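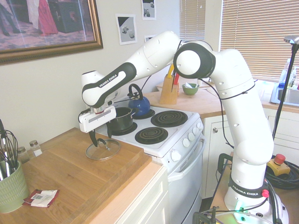

Figure 4.1 A Franka Emika arm holding a glass pot lid by its knob, above a cutting board.

Chapter 4
Gathering Examples

Chapter 3 treated the training set as something already on the disk. In this chapter we go back a step and look at where the set comes from. For a learning system that controls an arm, each example has to be made, one at a time, by a person guiding a machine through a task. The work is slow and much of it is dull, but the choices made during it limit what any later model can do.

We will call one complete run through a task an episode. An episode holds the camera images, the joint positions of the arm, the opening of the gripper, and the commands the operator sent, all stamped with the same clock. It also holds a short written instruction, such as "put the lid on the pot." Section 4.2 covers the clock, which causes more trouble than beginners expect.

Consider the lid in Figure 4.1. The glass is clear, so the wood of the cutting board shows through it, and a depth sensor may report the board where the lid should be. The knob is small and round, and two black fingers touch it over a very small area. If the fingers close off center, the lid can tilt or turn in the grip. A person corrects for this without thinking. A model can learn the correction only if the examples contain it, so operators should keep episodes in which the lid tilted and was brought level again. Beginners tend to delete them.

The surroundings matter too. A pot on one burner and a kettle on another are part of every image the model receives, whether or not the task uses them. If the kettle never moves during collection, the model may come to depend on it as a landmark. Section 4.4 gives a schedule for moving such objects between episodes.

Throughout the chapter we use the Erelska set, recorded by Zdzisław Jakubowski over one December. It has 250 episodes of lid handling, collected in sessions of no more than 40. Of these, 16 were later set aside because the written instruction did not match what the arm did. We keep those episodes in the exercises — finding them is good practice.

By the end of the chapter you should be able to:

Write an instruction that two operators will carry out the same way
Check an episode for dropped images and clock drift
Decide whether a failed grasp should be kept, relabeled, or removed
Plan how objects will be moved over a full collection

4.1 What the Operator Controls

An operator can guide an arm by holding it and moving it by hand, or by moving a separate controller that the arm follows. The first method is easy to learn, but the operator's hands and body often appear in the images. The second keeps the view clear at the cost of touch: the operator no longer feels the lid meet the rim of the pot. We begin with the second method.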